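发件人：路口安全讨论组成员
收件人：Grastinby 居民交通邮件列表
主题：回复：Prothero 路口的测速箱又被弄坏了

各位邻居好：

先请大家原谅我的中文。我学中文的时间不算短，可是写长一点的信还是要查词典，有的句子可能读起来有点硬。如果哪里说得不清楚，请直接在列表里问我，我会再写一次。

我把前面那封信引用在下面，方便没有收到的人看。

> 大家好，
>
> 昨天夜里 Prothero 路口那个测速箱又被人破坏了。我早上送孩子的时候看见玻璃面板裂了，箱门歪着，旁边的路牌也被喷了黑漆。上次是镜头被贴了胶布，这次严重得多。
>
> 我的看法很简单：这个箱子从装上的第一天就没有人喜欢。罚单来得太快，限速牌又被树挡住，很多人是不知不觉就超速的。现在修一次要花钱，坏一次又要花钱，这些钱都是我们交的。我建议我们一起写信给镇上，要求干脆把它拆掉，把钱拿去补 Stomilwood 路那几个大坑。
>
> 我不是支持破坏的人，但是我能理解他们为什么生气。
>
> 同意的请回信，我来收集名字。

我读了这封信两遍，想了一个晚上。里面有一部分我同意，有一部分不同意，我想一点一点地说。

先说我同意的。限速牌被树挡住，这是真的。从 Grovness 方向开过来，过了加油站以后，那块牌子夏天几乎看不见，只有冬天叶子掉了才清楚。我自己在六月也收到过一张罚单，当时很不高兴。我回去看了那个地方，站在人行道上能看见牌子的下半边，坐在车里就看不见了。我写了申诉信，附了照片，后来罚款没有取消，但是回信里说会请养护部门去修剪树枝。到现在那棵树还是那个样子。所以说“很多人不知不觉就超速”，我相信，我就是其中一个。

还有一点我也同意：镇上没有把事情讲清楚。箱子装好以后才在网页上登了通知，而且那个网页很难找。我是在图书馆门口的布告栏上才看到纸质的通知，字很小，贴在宠物走失的启事下面。如果提前开一次居民会，把为什么选这个路口、钱用在哪里都说一说，大家的气可能会小很多。

现在说我不同意的。

第一，“理解他们为什么生气”这句话，我觉得要小心。收到罚单不高兴是一回事，半夜拿工具去砸箱子是另一回事。碎玻璃掉在人行道上，早上有小孩走过去上学。喷了黑漆的那块路牌，请大家注意，不是测速的牌子，是提醒前面有人行横道的牌子。一个不认识路的司机晚上开到那里，现在得不到任何提醒。不管那个人生谁的气，他让走路的人更危险了。

第二，拆掉箱子不等于那个钱就会变成补路的钱。这个我以前也不懂，后来去镇办公室问过。柜台的人很有耐心，给我解释了很久。测速设备的维修走的是交通安全的账，补路面走的是道路养护的账，两边不能随便搬来搬去。上次修箱子花了548，这个数字写在春季的支出表里，任何人都可以要求看。我不觉得这是很小的钱，可是 Stomilwood 路那几个坑，用这个钱补不好一个角。我们如果想要补坑，应该单独写一封信要求补坑，这样对方没有办法用测速箱的事情来回避。

第三，我住的地方离路口不到100米，晚上开着窗能听见车的声音。装箱子以前，过了十点以后常常有车很快地冲下来，刹车的声音很尖，我的狗会跳起来叫。装了以后，我自己的感觉是安静了不少。当然，一个人的感觉不能算证据。所以我不要求大家相信我的耳朵，我只希望在决定要不要拆以前，先请镇上把装之前和装之后的车速记录都拿出来给我们看。如果数字说它没有用，我也会在要求拆除的信上签字。

有人可能会说，箱子修好了还会再坏，那不是永远没有完吗？我也担心这个。我出生的那个小城市也有过差不多的情况，装在河边公路上的测速箱被人烧过，修好以后又被人推倒。后来那边的做法是先换位置，换到有路灯、有住家的地方，同时在前面400米加了一块会显示车速的电子牌。那块电子牌不罚款，只是把你的速度显示出来，太快了就变成红色。很多司机看见红色自己就慢下来了，收到罚单的人少了，生气的人也就少了。我不敢说在 Grastinby 一定会一样，可是这个办法值得问一问。

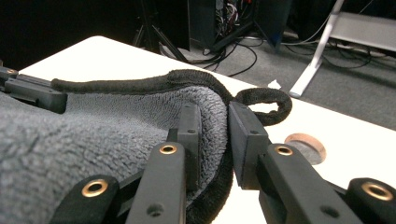 灰色毛巾和黑色绒绳，放在白色桌面上。

回到我们自己的路口。我看了一下地形，有下面这些想法，请大家批评：

一、请养护部门先剪树。这件事最便宜，也最快，而且没有人会反对。剪完以后如果从 Grovness 方向还是看不清，就把牌子往前移，移到公共汽车站的前面。

二、那块被喷漆的人行横道牌子要马上换，不能等测速箱的事情有结果才换。我已经打过电话报告，接电话的人给了我一个受理编号。如果再有两三位邻居也打电话，可能会快一些。电话打早上比较容易通，下午常常一直是音乐。

三、请镇上考虑加显示车速的电子牌。我问过，租一块比买一块便宜得多，可以先租2个月试试看。试的时候正好可以记录车速，不用另外再请人来测。

四、箱子本身先修好，但是在车速记录公开以前，不要再讨论增加第二个。我听说有人想在 Stomilwood 路的学校旁边也装一个，我对这件事没有固定的意见，只是觉得顺序不能反过来。

关于收集名字，我也想说一句。原来的信里说“同意的请回信”，那样名字会出现在整个列表里，每个人都看得见谁支持、谁反对。我们这个列表里有些人是房东和房客，有些人是老板和员工，可能不太方便。能不能改成把名字私下寄给写信的人，最后只公布总数？如果要写两封不同的信，一封要求拆，一封要求先公开数据，我也觉得很好，大家可以签自己同意的那一封，两封都不签也没有关系。

还有警察那边。上次镜头被贴胶布的时候，我记得列表里有人说看见一辆浅色的小货车停在路边，可是没有人去做笔录。这次如果有谁晚上听见什么，或者家门口的摄像头对着那条路，请直接跟警察联系，不要先在列表里写车牌号。我说这个话有原因：去年有一位邻居的车因为颜色一样，被大家议论了很久，后来知道那天他根本不在 Grastinby。这种事情道歉也补不回来。

最后回答一个在别的帖子里的问题。有人问，测速箱坏了的这段时间收到的罚单算不算数。我的理解是，要看罚单上写的时间。如果时间在箱子被破坏以前，照片和记录是有效的；如果在以后，可以写信要求提供那次测量的校准证明。申诉有期限，期限印在罚单背面，字是浅灰色的，请仔细找。信要用挂号寄，收据留着。我上次就是用平信寄的，对方说收到的日子比我以为的晚了很多，差一点就过期。

如果谁需要，我可以把我那封申诉信的格式发给他，把自己的资料换进去就可以用。不过请先找一个中文比我好的人看一遍，里面有一个地方我把“申诉”写成了“申述”，到现在想起来还有点不好意思。

我下个星期晚上七点以后都在家，列表里的信我每天看一次，可能回得慢。剪树的事如果有人已经联系过养护部门，请告诉我，免得我们重复去催。

祝大家开车走路都平安。

一位住在 Prothero 路口附近的邻居

--
Grastinby 居民交通邮件列表
回复本邮件将发送给全体成员。如只想回复作者，请修改收件人地址。
退订请发送空白邮件，主题写“退订”。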